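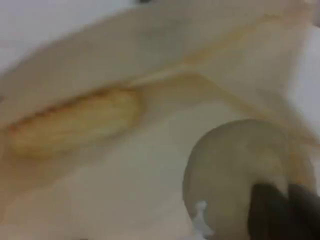
# Color from the Kitchen: Dyeing Cotton with Food Scraps

Ayana Abdella and Perla Nava
Textiles and Materials, final report
14 January 2021

## Why we picked this

Perla's grandmother used to color Easter eggs with onion skins, and the eggs came out a deep rusty brown that looked like polished wood. We wanted to know if the same trick would work on cloth, and whether the color would survive a wash. That was the whole idea at first! Then we started reading and found out that people have been dyeing with kitchen and garden plants for a very long time, so the project got bigger than we planned (in a good way).

Our question ended up as: **which common food scraps give cotton a color that stays after washing, and how much does alum help?**

## Background

Cotton is a plant fiber, mostly cellulose, and many natural dyes don't grab onto it very well. Wool and silk are protein fibers and take color much more easily. To help cotton along, dyers soak it first in a mordant, a metal salt that helps hold the dye to the fiber. Alum is the usual choice and the one sold for pickling. Tannins, which are in tea and avocado pits, also help.

Some foods stain like crazy but don't really dye. Beets are the famous one. The pink looks fantastic in the pot and then goes down the drain.

## Materials

- Unbleached cotton muslin, cut into squares and washed first
- Yellow onion skins (thank you to the produce manager at Inero Market, who let us clean out the bottom of the bins)
- Avocado pits and skins
- Ground turmeric
- Used black tea
- Beets
- Alum
- A stainless steel pot that will never be used for soup again

We used 40 squares in total, eight for each dye. Half of each set was treated with alum and half was left plain.

## What we did

The alum squares soaked overnight and were wrung out but not dried. For each dye bath we simmered the plant material for an hour, strained it through an old pillowcase, and let it cool a bit before adding the wet cloth. We started with 200 grams of scraps per bath, except for the turmeric, where 2 tablespoons was plenty.

The squares stayed in the bath for another hour at a low simmer. Then we rinsed them in cold water and hung them over the shower rod in Perla's apartment on Plotau Street. From each group of four we kept one back, washed two by hand with plain dish soap, and taped one to a south-facing window for three weeks starting in November.

We learned how to score the fading from a short unit on Skillport. You compare each test piece with the one you kept back and give it a number from one (nearly gone) to five (no change). We scored separately and then compared notes. We mostly agreed, except on tea, where Ayana was harsher.

## Results

| Dye | Color with alum | Wash, plain | Wash, alum | Window, alum |
|---|---|---|---|---|
| Onion skin | Golden orange | 3 | 5 | 4 |
| Avocado | Dusty pink | 4 | 4 | 4 |
| Turmeric | Bright yellow | 3 | 4 | 1 |
| Black tea | Tan | 4 | 4 | 3 |
| Beet | Pale pink | 1 | 1 | 1 |

Onion skin was our clear favorite. With alum it glowed, and without it we got a softer beige. Avocado was the big surprise, because neither of us believed in the pink until we saw it come out of the pot. Turmeric went on stronger than anything else and then faded in the window so fast that we checked the tape to make sure we hadn't mixed up the squares.

## Problems

Our first onion bath came out streaky. We had folded the cloth to fit a small pot and didn't stir enough, so we threw out that batch and started over with a bigger one. We also didn't measure the acidity of our tap water, and a splash of vinegar or baking soda can shift some of these colors a lot. Two washed squares per group is a small sample too.

## If we had another semester

Perla wants to try black beans soaked cold, which are supposed to give a blue. Ayana wants to repeat everything on wool. We'd both like to test soy milk as a pre-treatment and put the onion squares through a real washing machine with regular detergent.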